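Toshio Oshima and Brândușa Iordache, project report, Jun 5, 2018

## What we asked

Belby is a catering firm in Poltmont that wants an arm to take over kitchen prep. Before it spends money on a real one, it rehearses in simulation, and we were allowed to watch. Our question was what the staff would do with the hours they got back. The staff had the same question, worded more sharply.
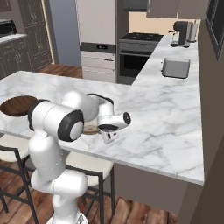
Grigore Pascu has run prep since the firm opened. In March he was made "automation lead," a promotion that came with a login and no raise. He used to chop. Now he reads logs - 2273 runs when we visited, 81 of them marked "review," a word he has come to hate.

Rodica Pascu kept her old job and gained a new one, explaining to programmers where a person puts a cutting board down when the phone rings. She says she was never asked so many questions in 70 catered weddings. 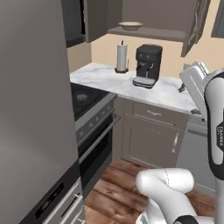

## What changed

Less lifting is promised. More sitting has arrived. Omprakash Jaiswal, the shift manager, told us the rota is unchanged, then showed us a rota with two prep shifts missing. He called these "flexible."

We think Belby should write down who decides when a run counts as good. At the moment it is whoever is nearest the screen.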